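Week 14 notes: why we forget what we read

OK, picking up where I left off before the break. I promised I'd get to spacing, and then I spent 15 minutes on Ebbinghaus and his nonsense syllables (sorry, I love that story). So read this before section and we'll be fine.

The short version of spacing: an hour of study split across several days sticks better than the same hour done in one go. Cramming feels great while you're doing it, because everything on the page looks familiar — and familiar is a terrible guide to what you'll be able to pull up next week. Rereading has the same problem. If you highlighted the whole chapter, you know which chapter it was and not much else.

Mebrat Assefa ran a small version of this with her section last year. One group had a single 60 minute session with the Tesance word list, the other had two sessions of 30 with a few days between them. Her numbers are in the course reader, and I'd like you to look at the spread as well as the averages. A couple of people in the one-session group did really well! We'll talk about why that doesn't sink the idea.

Words to know for the quiz: massed practice, spaced practice, retrieval, interference, savings. Savings is the one people mix up. It means how much faster you relearn something the second time, even when you'd swear it was gone.

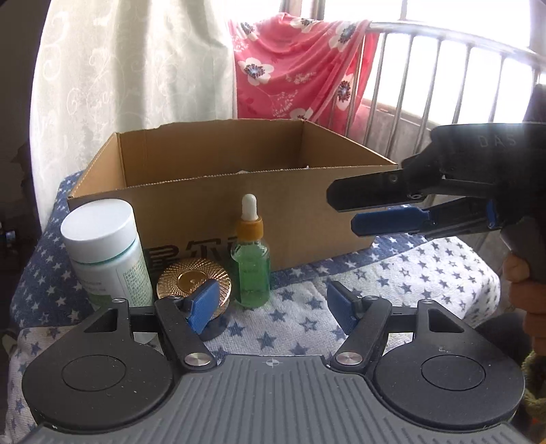 So does the gap between sessions have to be the same length every time?

Mostly it doesn't matter much. Equal gaps and growing gaps come out pretty close in a lot of studies, and either one beats no gap. Pick a schedule you'll stick to.

For next time, read the Wattimena chapter (Zahira Wattimena, the one on retrieval, skip the appendix) and bring one page on something you learned years ago and still remember. Drafts are fine. Office hours are in Arruda, same room as before.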